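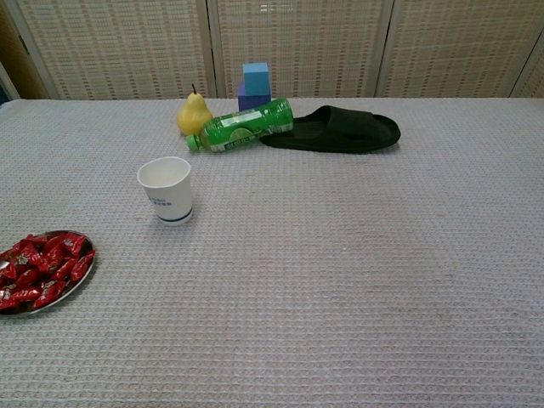
Figure 3. A start layout from the mixed-object set, recorded with the chest camera, with no arm in view.

4.2 Gripper and camera comparison

We compared two grippers on the same arm, under the same controller, with two camera placements. The first gripper, Movo, is a parallel-jaw hand with flat rubber pads. The second, Layug, is a three-finger underactuated hand in which one motor closes all the fingers through a shared tendon. Both were mounted on the arm through the same quick-change plate, and the tool center point was recalibrated after each change. The mixed-object set was chosen so that neither hand would be favored across the board. In the layout of Figure 3, a paper cup stands apart from the rest, while a bottle lies on its side in front of two stacked foam blocks, with its base against a black slide sandal. The pear is upright and partly overlapped by the bottle. A cup in the open can be approached from nearly any side, but the pear and the blocks have to be reached past a neighbor, and this is where the shape of the hand began to matter in our trials.

Each gripper was tested on 400 pick attempts. An attempt began with the arm at its home pose and a target chosen by the test script. It ended when the object was released in the drop zone, when the hand closed on nothing, or when the operator pressed stop. A pick was scored as a success if the object was lifted clear of the table, carried to the drop zone, and set down without being dropped on the way. Moving a neighbor was allowed and logged separately. Knocking a neighbor off the table ended the attempt and was scored as a failure. Individually wrapped candies on a metal plate were treated as a single target class, and any one candy counted as a correct pick. Picking more than one at a time was logged as a multiple pick and scored as a failure, even when all of the pieces reached the drop zone.

The controller, Clumeck, takes a target mask and a depth estimate and returns a ranked list of approach poses. We left its planner settings alone for both hands. The only hand-specific values were the maximum opening, the finger length, and the closing force limit. We considered tuning the planner separately for each gripper and decided against it, as our question was how much of the performance gap could be traced to the hand. A reader who plans to use only one of these grippers should expect to do better than we did after some tuning, especially with Layug, whose useful poses are a smaller part of the list that Clumeck produces.

Camera placement was the second factor. The chest camera is fixed to the torso of the platform and looks forward and down at the table. The wrist camera is carried on the last link of the arm and sees the target at close range. In the chest condition, the pose was planned once from the chest view and executed without correction. In the wrist condition, the same first plan was used to bring the hand to a standoff point, and a second plan was made from the wrist view before the final approach. All attempts with one gripper were split evenly between the two conditions. The order of conditions was shuffled within each session, and the two grippers were tested in alternating sessions so that changes in room light would affect both.

Layouts were reset by hand from a printed reference sheet. We did not try to reproduce positions exactly. Small differences in the angle of the bottle or the distance between the blocks and the sandal are present throughout the data, and we believe they are useful for a comparison of this kind. The tablecloth stayed on for all sessions. Its raised waffle pattern gave the depth estimator enough texture to fit the table plane, but shallow ripples in the cloth sometimes shifted the local height estimate. This mostly affected low targets. For Movo, an error in height meant that the pads touched the cloth before closing and dragged it a short way. For Layug, the fingertips curl inward as they close and tended to gather a fold of cloth under the object. We did not stretch or tape the cloth to prevent this.

Results by object class

The paper cup was the easiest target for Movo and one of the harder ones for Layug. With the parallel jaws, a grasp across the rim or across the upper wall nearly always held, and the low closing force left only minor creases. Layug's shared tendon made it difficult to stop closing at the right moment. When one finger reached the cup early, it pushed the cup sideways until the other two made contact, and several cups tipped before the grasp was complete. Lowering the force limit reduced the tipping but caused slips on the bottle, and we kept one limit for all classes.

The order was reversed for the pear. Layug's fingers settled around the wide lower body and held it well, even when the approach was off center. Movo's flat pads met the pear over a small area, and the fruit often rotated in the grasp as it was lifted. Most of these rotations did no harm, but they account for the larger share of Movo's drops in transit. Grasps on the narrower neck were more stable with Movo. Clumeck rarely ranked them first because its score rewards poses near the estimated center of the object.

The foam blocks exposed a limit of our scoring. When the target was the upper block, both hands could pick it up. When the target was the lower block, the planner had no notion that the upper one needed to be moved first. Movo sometimes slid its jaws along the sides of the lower block and lifted the stack as a unit, which passed under our rules if the correct block reached the drop zone. We have left these attempts in the totals and mark them in the released logs. Layug could seldom get its fingers past the bottle without moving it, and its stack lifts were too few to analyze.

The bottle and the sandal were both long, low targets, but they failed in different ways. The bottle rolled when touched on one side, so an approach that was slightly off center could turn a good plan into an empty grasp. The sandal did not roll. It offered two kinds of grasp, over the strap and across the sole, and the planner switched between them with small changes in the mask. The dark opening beneath the strap returned poor depth values from the chest view, and in those attempts Movo often closed on the strap with one jaw resting on top of it. The closer wrist view corrected many of these cases.

Candies were the only class in which neither hand did well without the wrist camera. The shiny wrappers produced bright spots that moved with the viewpoint, and neighboring pieces were commonly merged into one mask. Layug produced most of the multiple picks. Movo was more selective but touched the plate rim when the target lay near it, and the plate then slid on the cloth.

Effect of the wrist view

Adding the wrist view helped both grippers, and it helped Movo more. Around 80 percent of the empty grasps recorded for Movo came from the chest condition. The corresponding difference for Layug was smaller, which we attribute to the wider capture region of the three fingers. The second plan also added time to every attempt, including those on the paper cup that would have succeeded without it. A simple rule that skips the second plan for upright, isolated objects would recover much of that time. We tried such a rule offline on the logged data but did not run it on the arm.

One practical difficulty should be noted. With Layug mounted, the open fingers covered part of the wrist image, and the mask of a small target was occasionally split by a fingertip. We moved the camera bracket outward before the main trials to reduce this. The bracket is part of the Vidavham mounting kit, and its new position was used for both hands. It gives Movo a slightly more oblique view than it needs, and results with the original bracket position may differ.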